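Stivulent G2 Finger Guard Set for Tabletop Grippers
August 20, 2018
By Roxana Oprea
Print | E-mail this page

The Stivulent G2 is a set of two finger covers, a cable clip and a laminated rule card for small two-finger grippers used on open benches. It fits the Henare and Jerus mounting patterns. Ara mounts need the adapter plate, sold separately.

Covers are rated for 2,000 hours of normal use. Replace them sooner if the edges show nicks or the pad has lifted.

The rule card follows the bench practice written by Safta Surdu for shared workspaces:

- Hands stay off the table while the arm is enabled.
- Approach speed is limited to 500 mm per second, and less when a person is within reach.
- Check finger screws every eight hours of running time.
- Leave slack in the wrist cable for full rotation, but not enough to catch on a fixture.
- Keep spare parts and boxes outside the marked work area — handles and raised rims count as obstacles.

The set does not replace a risk assessment. The person responsible for the cell must still do one for each new task, and again when the objects or the layout change.

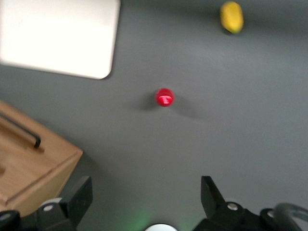
Reading time: 2 minutes

With the fingers open, check the gap before the first pick. A small round part like the red one on the gray table should have clear space on both sides, and neighboring items should be far enough away that neither finger touches them on the way down.

Fitting takes five minutes with the arm powered off. Tighten the screws by hand, then use the supplied key. Orders placed now ship in September.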